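3.2 Où se réunissent les gens, et ce que ça change

Je reviens un instant sur la question des lieux, parce que c'est elle qui m'a le plus surprise en relisant mes carnets. Au départ, je voulais étudier la prise de parole dans les assemblées de copropriété de Mesden – qui parle, combien de temps, qui coupe qui. Nestor Tolentino m'avait pourtant prévenue : « Regarde d'abord les tables ! » J'ai un peu ri, et puis j'ai passé 24 assemblées à regarder les tables (et les chaises, et la distance jusqu'à la machine à café).

Dans les immeubles du quartier Fortin, on se réunit souvent dans le hall, debout, et ça va vite. Dès qu'on s'assoit autour d'une grande table, en revanche, les interventions s'allongent, on sort ses papiers, on cite le règlement. Rhea Dagdag observe la même chose à Nirngate, avec un corpus bien plus gros que le mien : environ 200 séances, enregistrées et transcrites.

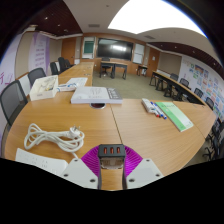

Figure 2. Grande table de réunion en bois clair, avec un cordon d'alimentation blanc enroulé sur le plateau.

Ce que j'appelle « l'effet de plateau » tient donc à peu de chose : de la place pour poser un dossier, un coude, un ordinateur. Les habitués s'installent près du syndic, les nouveaux au bout, et j'ai vu des désaccords sur le ravalement suivre presque exactement cette répartition. Presque, hein – je me méfie de mes propres schémas, et la salle n'explique pas tout. Les assemblées du mardi soir, par exemple, restent courtes quel que soit le mobilier, sans doute parce que tout le monde a faim.

Je laisse de côté les réunions en visioconférence, que je reprends en 3.4 avec les tours de parole codés un par un.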